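Robots & Gadgets | Ages 8 to 12
Print this page | E-mail to a friend
14 shares

How Do You Teach a Robot? Take It by the Hand!

Think back to when you learned to tie your shoes. Somebody probably put their hands over yours and moved your fingers through the loops. You felt how it went, and then you tried it yourself, over and over, until your own hands knew what to do.

Robots can learn that way too! At a workshop called Skama, Kimie Uchida spends her mornings teaching a robot arm named Kodano. She doesn't type in a long list of moves. She shows it.

Kodano has a gripper in place of a hand. It has two black fingers that open and close like a crab's claw, and a small camera sits close by, so the robot gets a view of whatever its fingers are near. When the tips come together, they make a shape a bit like a tent.

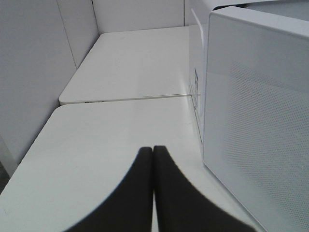 Page last changed: April

There are two main ways to show a robot a job.

The first is called teaching by hand. You take hold of the arm and push it where you want it to go. Little sensors in its joints keep track of every bend and turn. It feels odd at first, Kimie says, like dancing with someone who is very polite and very heavy.

The second way is remote control, and grown-ups who work with robots call it teleoperation (say it: TELL-ee-op-er-AY-shun). The teacher holds a controller, or moves a smaller copy of the arm, and the real arm follows along. Move left, and Kodano moves left. Squeeze, and Kodano's fingers squeeze. You could do it from across the room, or from a different room if you have a good view on a screen!

One turn at a task, from start to finish, is called a demonstration. The robot saves two kinds of information while it is going on: what its camera saw, and how its arm and fingers moved. Later a computer looks through all of those demonstrations and hunts for patterns. When the dish looks like this, the fingers do that.

So how many demonstrations does it take? For one simple job, Kimie likes to collect 300. That is a lot of dishes! Her friend Béla Erdős takes over when her arms get tired, and he once kept going until a quarter past eight in the evening. Together they have saved 2811 demonstrations of different jobs so far.

Starting with open fingers

Try this at your kitchen table. Hold out your thumb and one finger and get ready to pick up a cup. Did you notice that you opened them before you got there? Your brain does that without asking you. A robot has to learn it, so a teacher has to show the opening part just as carefully as the grabbing part. Open too little and the fingers bump into things. Open at the wrong time and you drop what you're carrying.

White tables make another puzzle. To you, a white table next to a white panel full of tiny holes is easy to sort out. A computer just gets a big grid of numbers, and a lot of those numbers are nearly the same. 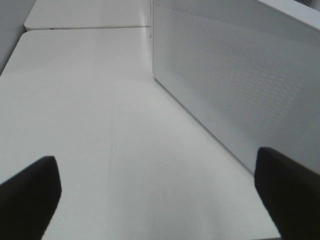

Filed under: How Things Work > Robots > Learning by Copying

Now for the tricky part - holding on to something!

A dish with a raised rim is a great thing to practice with. One finger has to go outside the rim and the other has to go inside. If both end up on the same side, there is nothing to pinch. And if there's food in the dish, the inside finger needs to stay out of it. (Nobody wants robot fingerprints on lunch.)

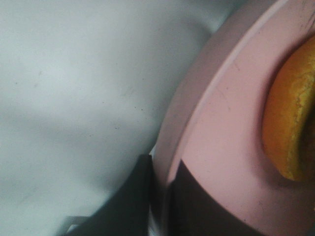 Kodano's fingers on either side of the pink dish's rim.

Good teachers make mistakes on purpose sometimes. Béla will steer the gripper a little too far over, then bring it back to the right spot. Why? If the robot only ever sees perfect tries, it won't know what to do when it drifts off course. Showing it a wobble and a fix gives it something to copy on a bad day.

They also change things between turns. The dish slides over a bit, or gets turned around. A robot that has seen the dish in just one place may reach for that same place forever, even if you've moved the dish to the other end of the table!

TRY IT: BE THE ROBOT

You need 2 people, a plastic bowl and a scarf.

Tie the scarf over the robot's eyes. The robot may use only a thumb and one finger. The teacher gives orders such as "forward," "down," "open" and "close," and tries to get the robot to pick up the bowl by its rim. Then do it again, but this time the teacher gently guides the robot's wrist and says nothing at all. Which way was faster? Swap places and see if you get the same answer.

Words to know
Gripper - the part of a robot that grabs
Demonstration - one complete showing of a task
Teleoperation - moving a robot from a distance

Tags: robots, learning, hands-on, try it at home
6 comments | Print | E-mail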